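Notebook, folding station, Kanduddale
February 28, 2023

Carried over from yesterday's page: the grip force limit is still at the supplier's default. Left alone until the crew have had a full shift with it.

Purpose of this entry is to record what the Lorix trial is doing to the work at the guest-laundry end, before everyone gets used to it and forgets how the old way ran. The old way was one person per table, hand folding, own pace, tally sheet at the end. The present way is that the attendants demonstrate folds with the hand-held gripper for part of the shift and go back to hand work for the remainder. Demonstrations logged since October: 999. Rejected on review: 163. Most of the rejects are short recordings where the cloth slipped before the fold was made.

Folds are demonstrated on a bed, at bed height, as that is where the machine will be asked to work if the hotel contract goes ahead. The tables are better for the back. Two attendants have raised this independently and I agree with them. Action: try a raised base under the mattress.

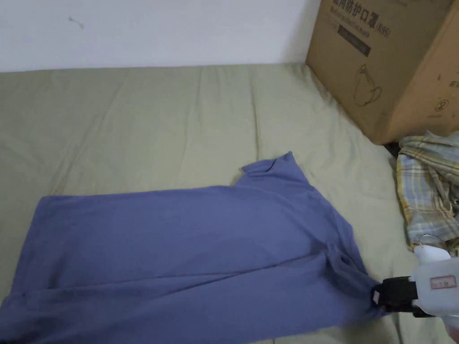 Does the gripper time count towards the piece rate?
It is paid at the flat hourly rate and left out of the piece count altogether. The wording went up by the rota last week, after the first pay slips caused confusion.

On throughput: hand folding at the tables has held at its previous level on the days I checked. Gripper work is much slower, 28 seconds for a T-shirt against a few for an experienced hand, and the people doing it find the slowness more tiring than the movement. They know how to fold a shirt. Having to do it with two fingers and no feel for the cloth is a different job, and the grading sheet does not yet recognise it as one. I have asked Stellberg for a revised sheet with gripper work listed as its own task – no reply so far.

Garment order for the session sheet, for whoever sets up next: T-shirts, then checked shirts, then bags. Bags last, as they need the most attempts.

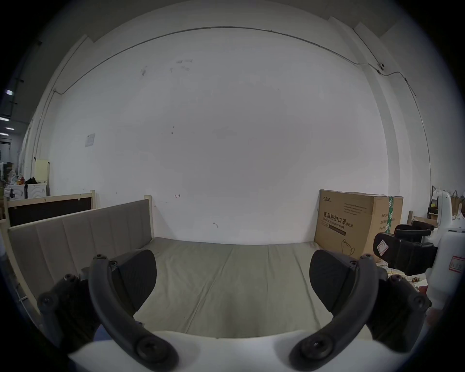

Job descriptions are the part that has moved least. The written duties still say sort, fold, stack and report damage, and nothing about demonstrating, reviewing recordings or resetting a garment between attempts. Resetting alone takes up a good part of a session. There is also the question of reach. With the fingers wide apart over the mattress, the opening takes up a fair width of clear cloth, and the attendants with smaller hands say the trigger is stiff at that end of its travel. I have written to Kļaviņa about a lighter spring. Until that arrives, wide-open work to be limited to short turns, and swapped on request without having to give a reason.

Rota change from next week: no one does gripper work in both halves of the same shift. The previous arrangement let people volunteer for double turns, and the same few always did. This also skewed the recordings towards their way of folding, sleeves in first, which the reviewers then began treating as the correct one. It is one of at least three in use here. All three to be accepted.

Review of the bag recordings: 67 done, remainder open. Main difficulty is the cord. An attendant working by hand tucks it without looking. With the gripper it has to be dealt with as a separate step, and

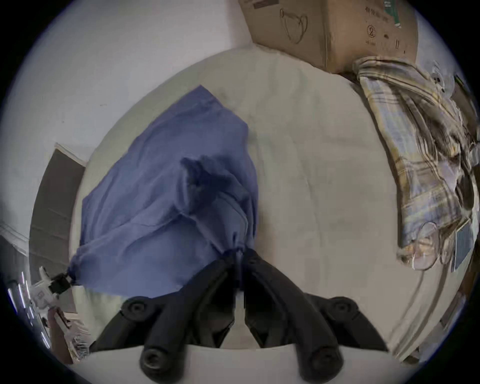
the session sheet has no line for it, so some people record it and others stop the recording first. Decision for now: record it, keep it in the same file as the fold, write "cord" in the margin. I will go back over the earlier ones and mark them the same way.

Staffing. I was asked again whether the number of folding posts will go down. I have nothing in writing either way and said so. What I can say from the log is that checking and re-folding already use hours that were not in the plan, and those hours are being done by the folding crew. Requested a separate cost line for them.

Open items:
Raised base for the mattress – me
Revised grading sheet – Stellberg
Lighter spring – Kļaviņa
Duties text, add demonstrating and resetting – draft by the next entry
Grip force limit – review after the full shift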